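Back on the mat

I started going to Lleucu Ruddock's stretch and balance class at Skivstead in the spring, mostly because my hips had got so stiff that tying my shoes was a job in itself. I had never stuck with any exercise class before. This one I have kept up, 27 sessions so far.

The class is an hour, split into short blocks. We warm up standing, then do slow squats holding the back of a chair, then move down to the floor for the core work. The floor part is what I find hardest. Lleucu has us hold a plank for 30 seconds, rest, and go again on each side. In the first month I dropped to my knees every time. Now I can do the front one and the left side. The right side is still poor.

I do a shorter version at home on the mornings in between, before breakfast. It takes me ten minutes if I don't stop for the calf stretches, and I usually do stop.

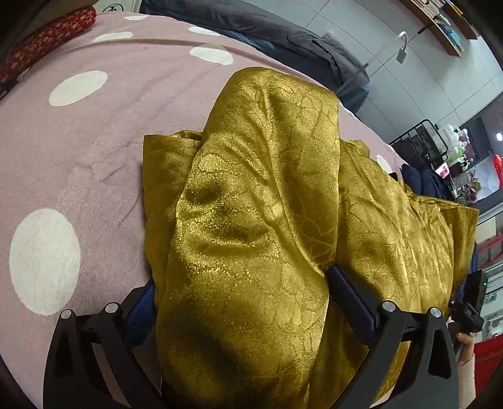

Guilan Jiang wrote to say that I should leave the side planks alone for a while and do more bridges, as her own shoulder went the same way and bridges were what she could manage without pain. I asked Lleucu and she was happy with that, so I have swapped them for two weeks — one set of bridges with both feet down, one with a foot lifted.

The class moves to the later slot in December, at half past six. Mats are provided, but there are never enough thick ones, so I take my own.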